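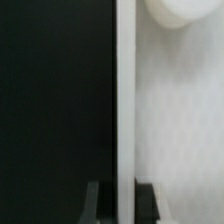

How often should the gripper fingers on a small robot arm be checked, and does it need to be written down?

Selvaraj Ekanayake
We run one arm on a bench, mostly pick and place with light parts. The manual only says "inspect regularly." My supervisor wants a number for the work instruction.
Posted Oct 2, 2022

Parveen Pramanik
Look at the fingers at the start of every shift and do a proper check every 1000 cycles, or whatever your risk assessment gives you if that is shorter. For the shift check, stop the arm, look for cracks and worn pads, and try the finger screws by hand. For the longer one, lock out the power and air first, then use a torque wrench on the screws and measure the pads. Write both down with initials. We keep ours on a sheet by the controller and file it in March with the rest of the cell paperwork.
If you change the finger design, redo the risk assessment before running at full speed. Ours goes at 20 percent until somebody signs it off.

Tanvir Wickramasinghe
every shift is overkill imo. we do it when something drops

Nimal Kanagaratnam
I would not wait for a drop. A loose finger can still hold a part well enough to throw it later. Agree with Parveen on the shift check, it takes around 5 minutes. Also put the pad part number on the sheet. We had two kinds in the same drawer at Isero and they did not wear the same. Does your arm keep a cycle count, or would you have to log it yourself?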